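Prornari - fiches d'atelier pour l'encadrement

LISEZ-MOI du jeu de données

Présentation

Prornari est une collection de fiches sur l'encadrement d'œuvres sur papier : estampes, affiches, dessins, cartes anciennes. Elle contient 290 fiches en français. Chaque fiche correspond à un cadre ouvert ou monté à l'atelier, avec ses mesures, les matériaux employés et les remarques de la personne qui a fait le travail.

Les fiches étaient d'abord des cartons écrits à la main. Leur saisie a commencé en janvier et la version présente est datée du 4 septembre 2022. Je remercie Barry Haslam, qui a relu tout le vocabulaire et qui m'a corrigé avec patience sur la différence entre feuillure et battée.

Contenu des dossiers

fiches/ : un fichier texte par cadre, encodé en UTF-8
tables/mesures.csv : toutes les dimensions, en millimètres
tables/materiaux.csv : cartons, verres, colles, attaches
lexique.txt : les termes de métier et leurs variantes
CHANGEMENTS.txt : l'historique des versions

Le séparateur des tables est le point-virgule. La virgule est gardée pour les décimales, ce qui peut surprendre certains tableurs réglés en anglais.

Les champs

id_fiche : identifiant de la fiche, jamais réutilisé
type_oeuvre : estampe, affiche, dessin, carte, autre
hauteur, largeur : dimensions du papier et non du cadre
baguette : largeur visible de la baguette, de face
feuillure : profondeur disponible pour le verre, le passe-partout, l'œuvre et le fond
passe_partout : couleur et épaisseur, ou « sans »
marge_basse : à remplir seulement si elle est différente des autres marges
montage : charnières, coins, collage en plein
remarques : texte libre

La couleur est notée avec des mots simples : gris clair, noir, ivoire. Nous avons essayé un nuancier pendant un temps, mais deux personnes ne choisissaient presque jamais le même numéro pour un même carton, et nous avons abandonné.

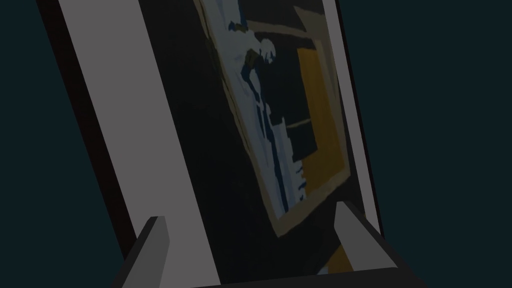

Atelier Itstead - Groupe Encadrement et papier

Comment mesurer

Les mesures sont prises au réglet métallique, cadre posé à plat, face vers le haut. Pour la feuillure, on retourne le cadre et on mesure à 40 mm de chaque angle, car l'assemblage peut être déformé dans le coin même. Si les valeurs sont différentes, on inscrit la plus petite.

Pour les papiers ondulés, la hauteur et la largeur sont prises sans appuyer sur la feuille. Il ne faut pas essayer d'aplatir le papier pour obtenir un chiffre plus joli.

Le champ passe_partout décrit ce qui est monté au moment de l'ouverture. Un carton remplacé par nous est noté dans les remarques, avec le mot « nouveau » au début de la ligne.

Limites connues

Dans 45 fiches, le type de verre est absent. Les anciens cartons disaient seulement « verre », et je n'ai pas voulu deviner.

Les cadres de la série Nyberg sont trop présents par rapport aux autres, surtout dans les petits formats. Il est donc déconseillé de calculer une largeur moyenne de baguette avec la collection entière.

Les abréviations du lexique ne sont pas encore toutes développées. « PP » veut dire passe-partout, mais dans quelques remarques anciennes c'est aussi polypropylène - il faut lire la phrase complète.

Les noms des clients et les prix ont été retirés. Les titres des œuvres sont remplacés par une description courte.

Contribuer

Les nouvelles fiches sont bienvenues, même incomplètes. Laissez vide un champ que vous ne connaissez pas ; n'écrivez pas zéro. Les remarques ne doivent pas dépasser 100 mots. Pour une correction, indiquez l'identifiant de la fiche, l'ancienne valeur et la nouvelle.

Conditions d'usage

Les textes et les tables peuvent être copiés et modifiés librement, avec la mention « Prornari, atelier Itstead ». Le lexique reprend une partie du glossaire interne de Stornstead, avec leur accord écrit ; cette partie est marquée d'un astérisque et ne peut pas être revendue séparément.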